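Multi-finger hands vs. two-finger grippers for sink work
Manipulation and End Effectors > Hardware comparisons

asnakech_w
Posts: 107

I've been trying the Prelari hands on our two-arm setup for the kitchen tasks and wanted to post notes before I forget them. Before this we ran Cheetham parallel grippers on the same arms. Same controller, same head camera, same teleop rig.

First task is passing a cup between hands. With the Cheethams I had to line up the pads square to the wall of the cup or it rolled. The Prelari fingers close around it, so I can come in 19 degrees off and still get a hold. The handover is slower, though. Both hands have to be on the cup before I let either one open, and the elbows get close to the counter edge.

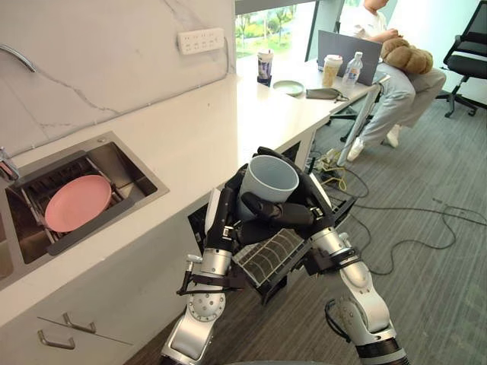

Reach and parking

The base stops back from the island between trials. From there I check that both hands are in view of the head camera, then drive in. The Prelari hands are longer than the Cheethams, so all my old standoff distances were wrong. I hit the countertop twice on the first morning. Nothing broke, but I moved the stop point back by 53 mm and slowed the approach.

The other thing is floor cable. If you have a wheeled base, plan the path before you plan the grasp.

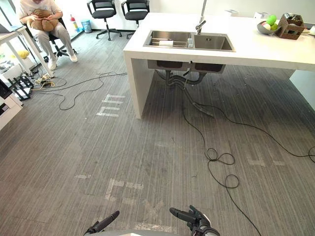

After that change the approach was fine and I stopped watching it so closely. The wrist camera is less useful than it was. The fingers block most of the view once they close, and I ended up doing nearly everything from the head camera.

kbd_torque
Posts: 1550

What are you using for grasp detection? If it's motor current only, I don't think the comparison is fair to the Cheethams. They have a decent force reading at the pads and the Prelari doesn't have one at all unless you buy the tactile tips.

asnakech_w

Current only on both. You're right that I left the pad sensors off -- I wanted the same signal for each. I can rerun with them on.

mill_street

I'd go the other way. Nobody here runs tactile tips on a cup task. Two fingers with soft pads will do cups and plates all day and you have a fraction of the joints to go bad. We had a Prelari thumb drift out of calibration every few days in April and finally put it in a drawer.

asnakech_w

Plates, yes, I'd keep the two-finger for plates. Cups with a wide body are where I see the difference. With the Cheethams I was near the end of the stroke and had no margin. The hand can take a big cup from the side and tilt it over the sink, and I don't have to regrasp at the rim.

Thumb drift I have seen once. I rehomed it and it went away, but I've only had these a short time.

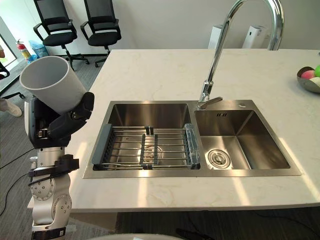 Plondden

Check how much the wrist sags with the arm out like you'd have it over a basin. Ours held the cup fine and the tilt was still off by several degrees, and we blamed the hand for a week. It was the payload setting in the controller. It still had the old gripper's mass in it.

asnakech_w

Good call, I'll look at that tonight. I changed the tool offset when I swapped but I don't remember touching the mass.

kbd_torque

That would throw off your current threshold too, if you're reading it at the arm joints.

asnakech_w

It's read at the fingers, so that part should be OK.

mill_street

Has anyone tried the Inden three-finger? Fewer joints than the Prelari, and it's supposed to open wider than the Cheetham. I'd like to see it on the same cup.

asnakech_w

No, but I'd run it if somebody will lend me a pair. Send a message to Asnakech Wubshet through the member list, that's me. I need the flange drawing first.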